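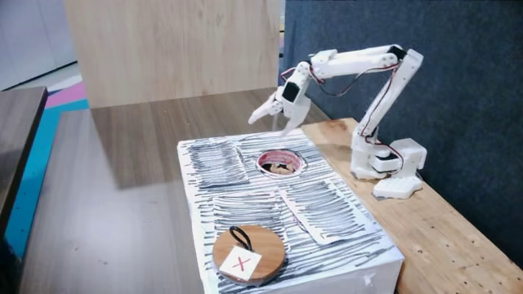
Members' Newsletter - Online Life

Cleaning up your old accounts before they become a problem

Most of us have signed up for far more websites than we remember. A photo-sharing site from college, a forum for a car we sold years ago, a store we used once for a birthday gift. The accounts are still there, and so is whatever we typed into them.

Viera Kolář went through hers in May, after a message arrived from someone using her name on a message board called Fukinley. She had joined it to ask a question about a sewing machine and had not been back. Her old password had been shared across several sites, and when one of them leaked, the others were open too. The person who got in had sent the same link to everyone in her contacts there.

"I had forgotten the site existed," she told us. "I had to ask my sister what it was."

Viera searched her email for the words "welcome," "verify your address" and "confirm your account." The search brought up 1,297 messages. A lot of those were repeats from the same senders, and when she had sorted them she was left with 73 separate accounts. She still uses 14 of them.

How to find your own

Start with your email, as Viera did. If you have had more than one address over the years, check each one you can still get into. Try "thanks for signing up" and "reset your password" as well, because not every site uses the same wording.

Next, look at the passwords saved in your browser. On most computers they are listed under Settings, in a section called Passwords or Autofill. Phones keep their own list, and it may not match the one on your computer.

Then check which sites you have joined by pressing a "Sign in with" button on a social network or email service. These don't always send a welcome message. The list is usually in your account's security settings under connected apps, or something close to that. Remove anything you don't recognize or no longer use. Removing the connection stops the site from getting new information, but it does not delete what the site already has. For that you have to go to the site itself.

Closing an account

Look for "Delete account" before you settle for "Deactivate." A deactivated account is hidden from other people but the company keeps everything in it, and logging in again brings it back. Deleting takes longer. Many sites hold the account for a few weeks in case you change your mind, and if you sign in during that time the clock may be reset.

Before you delete, download anything you want to keep. Viera saved two albums of family pictures from Brukinholm, a photo site she had not opened since moving. The download came as a zip file, and she checked that it opened properly before she closed the account.

Some sites have no delete button. Write to the support address and ask for your account and personal information to be removed. Keep it short and send it from the email address you signed up with. If you get no answer, go into the profile and change what you can - remove your phone number, street address, birthday and any saved cards. Replace the password with a long one you don't use anywhere else.

Old posts and comments are a separate matter. On a number of forums, closing the account takes your name off your posts but leaves the posts up. If you wrote something there that you don't want found, delete it first, while you can still log in.

For the accounts you keep

Give each one its own password. A password manager will make them up and remember them for you, or you can write them in a notebook kept at home. Turn on two-step sign-in wherever it is offered, starting with your email. Anyone who gets into your email can reset the password on nearly everything else.

Check the phone number on each account too. Teófilo Salazar was locked out of his profile on Trevaskis for most of the winter when the sign-in code kept going to a number he had given up. He got back in after sending support a copy of his ID, and his advice is to update every account the same day you change phones.

It is also worth looking at who can see your friends list. On many networks it is public unless you change it. Scammers copy the list, set up a profile with your picture, and send requests to the people on it. Setting the list to "only me" or "friends" takes less than a minute.

A question from a reader

Rozália Hrnčiar wrote to ask about her late husband's account on Stindado, where friends still post on his birthday. She does not want it deleted but would like the requests and ads to stop. Many networks will turn a profile into a memorial page if a family member asks and sends proof of the death. Nobody can log in to it after that, so save any private messages or photos first if you have the right to do so. The rules differ from one company to the next. Look in the help pages under "memorial" or "deceased user."

Help session

Niloufar Mohammadi will be at the front desk on Monday at 6:30 p.m. for anyone who would like help going through an account list. Bring the phone or laptop you normally use, its charger, and your email password. There is no charge and you don't need to book.

The printed checklist is in the rack by the door. We ran off 700 copies, so please take one for a neighbor.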